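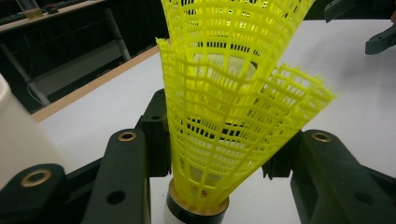

Yellow nylon shuttlecock held at the cork base, skirt bent over on one side.

Hi all,

Thanks for the quick answers to my note in April, and sorry I've been slow getting back to the list. Ok-hee asked me a bunch of sensible questions (quoted at the bottom) and I wanted to have real prices before I replied.

So, the shopping list! I've got it down to two ways of doing this, and I'd love opinions before I send anything to purchasing.

Option one is buying four more hand-held grippers from Pekusis at $248 each. That's the body, both fingers and the brackets. It leaves out the camera, the mount and the cable, which they sell as a kit for $80, and yes, you need one kit per gripper. Shipping is free over a certain amount and we'd be well past it. Total for four comes to $1,312 before tax.

Option two is printing the bodies ourselves on the Warthorpe machine downstairs and only ordering the hardware and the camera kits. Beller quoted me $64 a set for the screws, rails, springs and brass inserts, so four sets plus four kits is $576. Looks great on paper, but then somebody has to press all those inserts in straight, and I remember how that went last time (I still have the crooked ones in a drawer). Filament isn't in that number either.

My gut says buy two, print two, and keep the printed ones for practice sessions. The fingers are the part I'd want spares of no matter what. Beller does a pack of 10 and I'd put one pack on the order either way.

The other line I want in the budget is objects. We always forget objects. Soft, springy things like the shuttlecocks don't keep a nice cone shape forever, and if half of them are folded over and half are new, I'd like that to be on purpose. Two tubes of nylon ones, one yellow and one white, and we mark the dented ones with a sticker on the storage box. It's pocket change next to the rest of the order.

On storage: one bin per gripper, lid on, charger inside. I can pick up bins on my way in, no need to put that through purchasing.

More replies below, between Ok-hee's lines.

Ok-hee Lim wrote:

> Do we need four, or is that just a round number you like?

Ha, bit of both. Four lets two pairs work at once.

> Can the arm we're getting from Son take the same fingers, or are we buying everything twice?

Same fingers, different adapter plate. I've asked them for a price on the plate and haven't heard back. I'd hold a little money for it.

> And who is going to do the calibration on all of these?

Me for the first two. After that I'm hoping for company, and I'll bring snacks.

If you have a strong feeling about printed versus bought, write back to the whole list so we only have the argument once. I'd like to place the order as soon as the adapter price comes in.

Cheers,
Me again, from the back bench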